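Chairs and Desks at the Litport Reading Room

Back in February I promised a few of you a look at the new study corner, and I'm sorry it took me so long to sit down and sort through the pictures. The house on Van Wyk Street went up in 1899, and for as long as I've been coming here the back room held boxes of old newsletters and one very heavy table that took four of us (and a good deal of grumbling) to get out the door. Now we have proper desks and chairs, and I couldn't be happier!
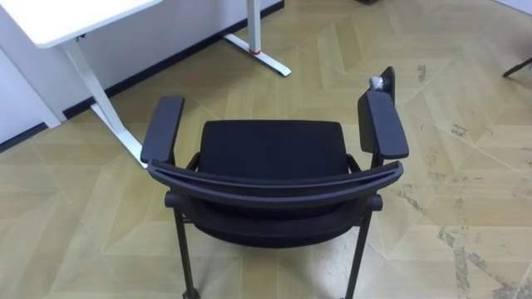 Keabetswe Mokoena and I spent most of an evening going over what to buy. We wanted plain things that would suit a tall teenager with homework as well as someone doing family history all afternoon, and we wanted chairs with arms, as our older readers had asked for them more than once. Black for the chairs, white for the desks, and that was settled before the tea got cold.

Then came the question of how to set everything out, and you would not believe how long a group of grown people can talk about that. 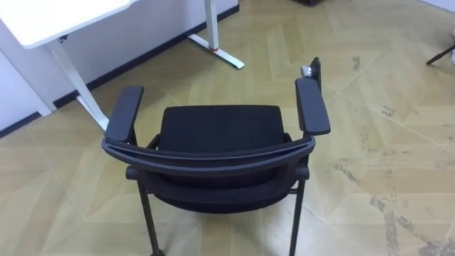
Bheki Mtshali was all for packing the desks in close together, and I was for leaving a bit of breathing space, the sort you need when you get up with an armful of books. I still think I was right. With the chair out in the middle of the floor like this, you can see the wide curve along the top of the back, which makes a very handy place to get hold of it when you want to move it. The seat cushion has those nice rounded corners, too – a small thing, but I'm fond of it.

Kgomotso Mkhize has asked everyone to push their chairs in before they leave, and I'm passing that along here with my full support. It makes such a difference when you open up in the morning.
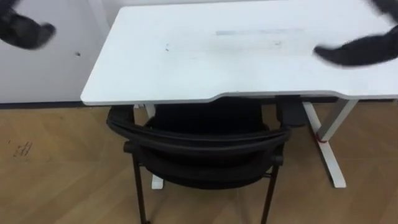

Chair pushed in under the white desk, right where the front edge curves in.

We have 18 readers signed up for regular study hours so far, with room for 25, so do tell your neighbors. Consuelo Llorente keeps the sign-up book at the front and will happily find you a spot, and probably tell you about her tomatoes while she's at it.

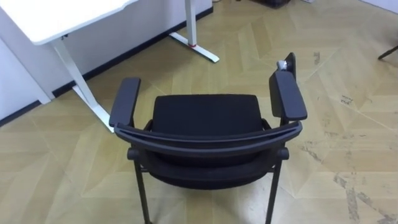
Black chair on the light wooden floor, with a corner of the desk beyond it.

More pictures when the bookshelves go up along the hallway. Keabetswe Steyn is still measuring!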